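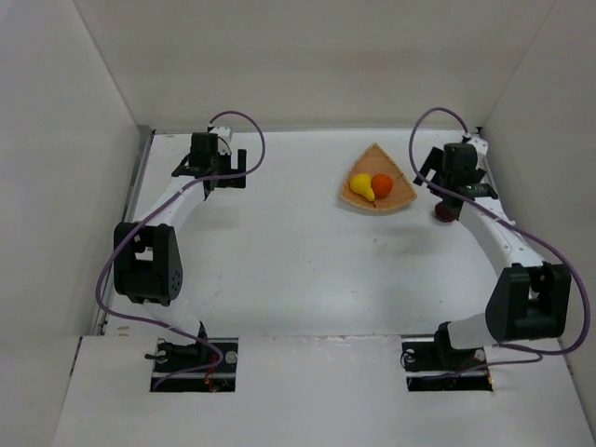 Both arms over the white tabletop

Proof by induction – how did it finally click for you?

lanine26
Posted 2019-11-12
I started Weidemann's number theory book in September and I'm hooked!! I can follow every induction proof in it, but when I sit down with a blank page I freeze at the step from n to n+1. Any tips?

mitis
Welcome to the fun part! Write the n+1 statement out in full before you do anything else, then hunt for the n statement hiding inside it. For sums it's usually just the last term peeled off. I filled a whole notebook this way (almost 200 problems) and loved it.

W. Ehlers
I'd go the other way, sorry mitis. Sums are the worst place to learn it, you end up pushing algebra around. Do tilings and graph problems first. Take the 2^n by 2^n board with one square missing and cover it with L-shaped pieces. When I saw that one I had to get up and walk around the kitchen!

mitis
Gorgeous problem, but on day one? I'd have quit. Sums let you practice the layout while the idea sinks in.

W. Ehlers
Then we disagree :) My evening class in Brerneck gets the board in the first week and they argue about it all the way to the parking lot.

lanine26
OK I tried the board last night. Cut it in four, put one L in the middle so every quarter is missing a square... and then it's the same problem four times?? That is so cool.

F. Heydari
Yes, you've got it! Next try strong induction – show every whole number above 1 is a product of primes. And check your base case. I once wrote two pages on a claim that was false for n = 1.

lanine26
Doing that one tonight. Weidemann has it on page 26, I skipped right past it.

mitis
Still do a few sums, please. Try 1 + 3 + 5 + ... and draw the squares as you go.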